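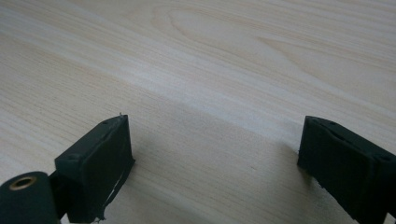

Figure 1. Pale wooden tabletop with an oval pattern in the grain.

Wood Finishes and Water Marks
Nerys Parry
April 16, 2020

Purpose
My family wanted to know which finish would hold up best on a kitchen table. I compared two, Latier oil and Dolley varnish, with bare wood as a control.

Method
I sanded all the test boards to the same grit and put two coats on each finished board. After they dried I set a wet glass on each one overnight and scored the ring the next morning.

Results
The bare boards marked the worst. The oil left a faint ring that came out with a second coat. The varnish showed no ring, but it scratched when I dragged a fork over it.

Next steps
I plan to repeat the test in June with hot mugs.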